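March, late, kettle's on. In at 8 and the Sarko planner already throwing timeouts. Troels says it's the collision margin, I say it's the clock. Two arms on two clocks, left running 334 ms behind, so every plan that needs both of them starts from a stale pose. Salamatu found the line in the end -- a default of 900 in the Trorport config that we'd all read past. Only pen and cup on the table today, keep it simple.

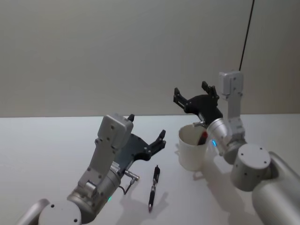

Changed it, restarted, forgot to reload the calibration, restarted agian. Must write that down somewhere that isn't here. Also the grasp scorer still likes the ends of thin things far too much, need to weight the middle.

Lunch at desk. Then the two-arm part, gripper to gripper by the cup, going slow, speed limit at some silly low number.

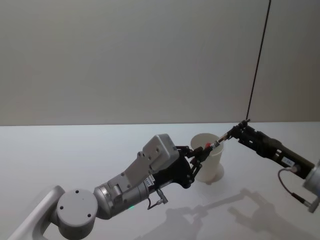

Want the left to wait for a proper contact signal before the right lets go, not a timer. Troels has 3 versions of that on 3 branches, none merged. Asked him to pick one. Logs to Salamatu tonigt -- and ring Mum.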